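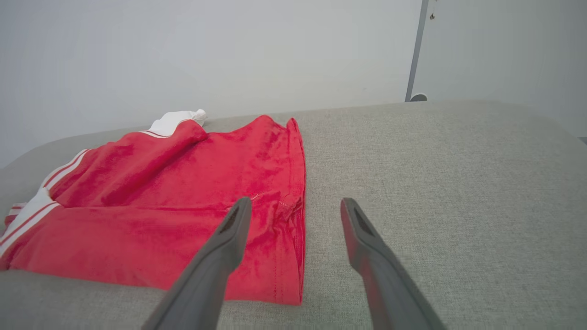
Zindum Ring Sizing and Polishing Kit: Review

Posted 22 April 2022

The Zindum kit is sold for home use by people who own a handful of rings and want to check sizes, clean settings and take light scratches out of plain bands. It comes in a zip case with a tapered aluminum mandrel, a loop of plastic finger gauges, two grades of polishing cloth, a soft brush and a small tub of paste. I bought mine from Menzies at full price and have used it on silver, gold vermeil and one platinum band.

Sizing

The mandrel is marked in US sizes with half-size steps. Checked against a steel Fetomwood mandrel that I know to be correct, it reads true up to size 7. Past that it drifts, and by size 10 it shows a quarter size too large. For a stacking ring this is tolerable. For a full eternity band, where the stones run all the way round and resizing is seldom possible, it is not good enough to order from.

The markings are printed, and mine have started to wear at the narrow end. Engraved lines would have cost a little more and lasted longer.

The finger gauges are better. Each one has a clean inside edge and matches its stamped size. They are narrow, though, and a wide band fits tighter than a narrow one of the same size. The leaflet skips this. If the ring you plan to buy is more than 5 mm wide, go up a quarter to a half size from whatever the gauge tells you.

Polishing

The coarser cloth removes tarnish from sterling silver quickly and leaves a slight haze. The finer cloth clears the haze. Together they brought a dull signet back to a good shine in a few minutes, with no paste.

The paste is a mild abrasive and should be kept away from plated pieces. On vermeil it took off enough gold at one edge to show, and that was with light pressure. It also packs into pavé settings and dries there. Warm water, a drop of dish soap and the brush got it out, but it was slow work. On the platinum band it made no visible difference.

Brush and case

The brush is soft enough for prongs and has not shed. The case holds everything firmly. Its zipper sticks at one corner.

Price and alternatives

The kit costs $40. The Zaltis set is cheaper and leaves out the mandrel, and its cloths are smaller but just as fine. A proper steel mandrel bought alone will cost nearly as much as the whole Zindum kit – and will stay accurate.

Verdict

Good gauges, good cloths, a weak mandrel and a paste that most owners of plated jewelry should leave in the tub. I would buy it for silver and plain bands in smaller sizes. For larger sizes, or for anything set with stones all round, have the finger measured by a jeweler before ordering.

Rating: 3 out of 5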